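Lerkine Shop Alarm, two-door kit
Price: $185
Listed 25 July 2018

Lerkine says this kit will "stop break-ins." It won't. No alarm we sell does that. A siren makes noise, and a thief who knows the closest neighbor is two blocks away may keep right on filling his bag.

What you get is 2 door sensors, a siren, a keypad and a backup battery. The siren is rated at 100 decibels by the maker. We have no meter, so take that as their word. It was plenty loud in our stockroom with the door shut.

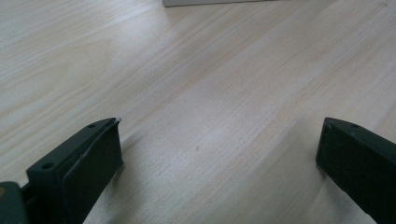

The battery is the part we doubt most. The box promises 19 hours without power. Bello Chukwu, who tests our alarms, pulled the plug on one in December and it quit well before morning. Lerkine told us the battery "may vary" - make of that what you like.

Setup is easy enough. The sensors stick on, but use screws if your door frame is dusty or gets full sun. Change the keypad code before you do anything else.

The kit does not call the police or send a message to your phone. For that you need the Plumska dialer, sold separately, and a phone line that works.

Windows are not covered. Neither is the cash you leave in the office overnight.

Returns: unopened boxes only. Ask for Uchenna Okoro at the Atholm counter.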